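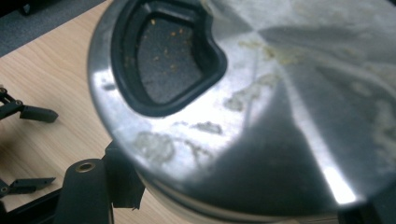 Visit report: Canpolat test kitchen and cleaning trials, Clomton

The Canpolat building in Clomton opens its test kitchen to outside visitors in August. I went for the afternoon session, which started at 2 p.m. and covered residue on lidded stainless steel vessels: how it forms, where it collects, and how long it takes to remove by hand. There were 14 of us, mostly from catering supply and small food production. The session was led by Sevim Çınar, who runs the cleaning trials.

Arrival and layout

The entrance is on the yard side, past the loading bay. Sign-in took a few minutes. Shoe covers were issued and long hair had to be tied back. The signs for the test kitchen lead to the staff canteen first, and anyone planning a visit should turn left at the stairs and ignore the arrows.

The test kitchen is one long room with sinks along the window wall. A smaller room behind it holds desks, where soiled parts are looked at and graded before they go to the sinks. Grading is kept away from the sinks so that splashes do not reach the parts waiting their turn. I spent most of the session in the smaller room and found it the more useful of the two.

Lids

Most of the discussion was on lids. Çınar's view is that a vessel body is simple to clean and simple to inspect, and that the time in any cleaning procedure goes into the lid. A brushed lid with a gasketed opening combines three surfaces that behave differently: the steel, the rubber and the mesh inside the opening.

The lid on the desk had a brushed finish with the lines running radially. Dried, pale beige-yellow residue lay on it in separate patches. Near the curved edge it was blotchy and cloudy. Toward the middle it was lumpier, in streaks. Over part of the right side there was only a hazy film, faint enough that two people in my group missed it until they moved to a different angle. The reflections on brushed steel are strong, and a thin film disappears into them. Çınar asks her graders to look at each lid from at least two positions, and after trying it I would do the same.

We were asked to grade residue on a scale with 4 levels:

Level 1: film, visible only at an angle
Level 2: cloudy smear, visible from any position, no thickness
Level 3: streaks or lumps with visible thickness
Level 4: continuous crust

A lid is recorded by its worst patch, with a note on the rest. Our group put the lid at level 3. One visitor argued for level 2 on the grounds that most of the marked area was thin. The rule is the worst patch, so level 3 stood. I think the objection has some merit for planning labor, where total area matters more than the thickest point, and I wrote that on the feedback form.

Gasket and mesh

The opening in the lid is an irregular shape, a sort of rounded trapezoid with a notch on one side, and the black rubber gasket around it has a raised lip. Residue on flat steel can be wiped in one direction. Around a raised lip the cloth has to follow the outline, and the notch needs a corner of the cloth or a soft brush. Çınar showed the motion on a clean spare gasket: press into the angle where rubber meets steel, follow the rim once, rinse the cloth, follow it again. She does not use scouring pads near rubber.

Inside the opening was a dark gray, finely speckled surface that I will call the mesh. Small orange-yellow crumbs were scattered over it, more of them in the upper half. Crumbs come under dry removal in the Canpolat procedure, and dry removal comes first. Wetting them before they are lifted off can press softened material into the surface, and the job then takes longer. A dry brush or a low vacuum setting is used, and the part is turned over and tapped if it can be detached.

The order given to us was as follows:

1. Dry removal of loose crumbs from the mesh.
2. Soak of the steel surface with a damp cloth laid flat over the residue.
3. Wipe along the brushed lines, from the center outward.
4. Gasket rim, twice, with a rinse between.
5. Rim of the lid and the side band below it.
6. Dry with a lint-free cloth and inspect from two positions.

Step 3 produced the most questions. Wiping across the grain is faster on a smeared surface, and several visitors do it that way at work. The reply was that a mild detergent and a soft cloth will do no harm in either direction, but anything abrasive leaves cross-scratches that show against the radial finish and hold residue later.

Soak trials

At the sinks we saw a comparison of two soak cloths. One was a standard cotton cloth. The other was a thicker product from Drastesport, a local supplier whose main business is sports towels. The thicker cloth stayed damp for longer and did not need rewetting during the demonstration. It was also harder to lay flat near the edge of a curved lid, where it lifted and left a strip uncovered. The cotton cloth followed the curve without trouble. I would use the thick cloth for the flat area and cotton at the rim, though that means stocking two items.

The room keeps a written record of each lid graded. The log had reached entry 710 when we were shown it. Each line gives the type of residue, the level, the soak time and the initials of the grader. It is kept on paper and copied to a spreadsheet at the end of the shift. The handwriting varies and some of the soak times are hard to read.

Rinse water

The last part was a short walk to the rinse tank in the corridor, which holds 2000 liters and feeds the sinks. Water is softened before it enters the tank. Hard water leaves a pale haze of its own when it dries on steel, and a grader can mistake it for level 1 film. The check is a drop of weak vinegar solution on a small area away from the gasket. Mineral haze clears and food film generally does not.

Practical notes

The afternoon session runs until 4:30 p.m. There is a coffee machine in the canteen, and it takes coins only. The bus from Skerneck stops at the end of the road and the walk is short but has no sidewalk on the factory side. Photography is permitted in the grading room and by the sinks, and not permitted in the corridor.

Handouts are limited to the grading scale and the six steps, printed on one sheet. I asked for the soak times by residue type and was told they are being revised. They will be sent to everyone who left an address at sign-in.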